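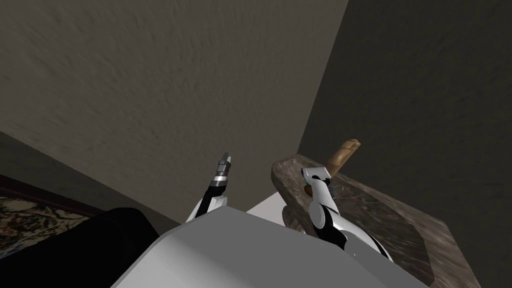
Figure 7. Simulator view from above the body, right gripper over the stone slab, left gripper empty.

Section 7: Setting Up the Slab Cell in the Simulator

Welcome to the fun part! By now you have the Flikden software installed and the two-armed robot loads without errors. In this section you will place the robot at the counter, bring both arms to their start poses, and run your first slow approach over the stone slab. Set aside one quiet afternoon for it. Most people finish sooner and then spend the extra time playing with the arms, and we heartily approve.

Everything in this section happens in simulation. Finish it completely before you load the same cell file onto the real machine in Section 9.

Before you begin

You will need:
The cell file from the Lasell folder
The joint limits file you saved in Section 5
The Zukoreck hand controller, or a keyboard if you prefer to jog by keys

Close any other cell files. Two open cells will share one set of joint offsets, and the arms will jump the moment you press Play.

7.1 Load the room

1. Open the cell file and wait for the walls and floor to finish drawing. The wall texture is heavy and comes in last.
2. Turn shadows on. You will be using them to judge height in 7.4.
3. Check the status bar. A clean load shows 2,537 objects in the scene tree. If your number is lower, a texture pack is missing. Go back to Section 3, step 4.
4. Save a copy under your own name before touching anything else.

Note: The rug is part of the room and has collision turned on. If the base tips or stutters when it drives, move the start point so the whole base sits on bare floor.

7.2 Place the base

1. Select the base and choose Snap to Counter.
2. Set the standoff to 39 cm, measured from the front rim of the body to the counter edge.
3. Switch to the head view. You should be looking down over the top of the white body, with both arms reaching out past it.
4. Turn the base in small steps until the slab sits on the right-hand side of the view.
5. Lock the base.

Caution: Always lock the base before you move an arm. An unlocked base will roll backward when the gripper touches the stone, and every position you have taught will be off by that same distance.

7.3 Park the left arm

The left arm has no job in this exercise, but it still needs a proper home. A parked arm that drifts is the most common cause of a failed run.

1. Select the left arm and open the Pose list.
2. Choose Park High. The arm rises beyond the body and stops with the fingers pointing up.
3. Close the fingers until the tips are nearly together. Leave them empty.
4. Look for a clear gap between the two arms. If the links are close enough to overlap in the head view, move the left elbow outward and check again from the side.
5. Press Hold. The arm's entry in the list turns green.

Note: Park High keeps the wrist well away from the right arm's path. The older Park Low pose still appears in the list so that old files will open. Please don't use it here.

7.4 Bring the right arm over the slab

This is where the cell comes alive, so take your time and enjoy it!

1. Set the speed to Slow.
2. Jog the right arm forward until the gripper is directly over the stone slab.
3. Watch the darker patches the arm throws onto the slab. As you lower the gripper, its shadow should slide in to meet it. The stone is streaked and veined, and it can be hard to tell the marbling from a shadow, so jog up and down a little – the shadow moves and the vein doesn't.
4. Stop short of the stone and press Mark. Name this point SLAB_OVER.
5. Find the tan wooden piece standing at the back of the slab. Its rounded top should show beyond the gripper, against the dark wall.
6. If the gripper hides the wooden piece completely, raise the wrist and mark the point again.

Caution: The lower end of the wooden piece is hidden in the head view. Don't teach a grasp height from this camera alone. Switch to the side view for the last part of any downward move.

Caution: Keep the forearm clear of the rounded front edge of the slab. The arm passes close to it, and the collision warning only watches the gripper unless you tick Whole Arm under Safety.

7.5 Test run

1. Send the right arm home, then press Play.
2. Let the arm travel to SLAB_OVER and stop.
3. Compare your view with Figure 7. Small differences in wrist angle are fine.
4. Repeat the move until you have 56 clean passes in the log. You can leave it looping while you get a coffee.
5. Save the log with the cell file.

If something looks wrong

The arm stops early. Whole Arm checking has found the slab edge. Raise the elbow and mark SLAB_OVER again.

The left arm sags during the run. Hold was not pressed, or the base was unlocked afterward, which clears it. Repeat 7.3.

The gripper sinks into the stone. Slab collision is off. Select the slab, open Physics, and choose Solid.

The shadows flicker. Lower the shadow distance by one step. The Liew renderer does this on some older graphics cards and it has no effect on the motion.

Thanks to Wondimu Gebreyes for the shadow trick in 7.4 – it has saved all of us a lot of squinting. Continue to Section 8 to teach the grasp.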